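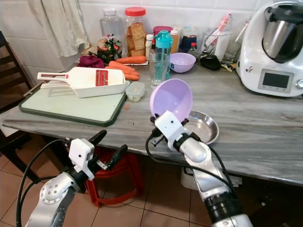
Right gripper holding a bowl on its side over the counter, left gripper open.

Laveria Users Forum > Kitchen Tasks > Faults and Safety

Grip force fault 101 during bowl handling

hakala_ops
The Hakala site wishes to report a recurring fault on the right arm. While holding a thin plastic bowl at an angle, the controller raises fault 101 and the gripper releases. The bowl falls from whatever height it has reached. We have recorded 3 releases in September, all on software build 1370. No person was injured. One bowl struck a drinking glass, which broke, and all food on the counter was discarded.
Ritva Hirvonen, site operations

jandby_support
Thank you for the report. Fault 101 indicates that measured grip force fell below the set limit. Release is the intended response, as the arm must not continue to move an object it may no longer be holding. Please inspect the finger pads for wear and repeat the force calibration before further use.

skarkimari_lab
We respectfully disagree that release is the correct response. Opening the fingers guarantees a drop. On our units the arm is set to stop and hold, and an operator is called. We have had no dropped items under that setting.

jandby_support
Stop and hold is acceptable for light objects. It is not approved where a person could have a hand between the fingers, and the default was chosen for that reason.

r_sjoberg
Both positions overlook the layout. Glassware should not be within reach of a falling bowl, whatever the fault setting. Our site rules require glass and slicer blades to be cleared before any lifting task begins. I would ask Hakala to confirm whether a similar rule applies.
Ritva Sjöberg

hakala_ops
No such rule applied at the time. One has been issued today. The pads on the right gripper were worn and have been replaced. Calibration passed, but the fault has returned once at low speed.

jandby_support
Please suspend bowl tasks on that arm and send the controller log under ticket 1512. This thread will remain open until the log has been reviewed.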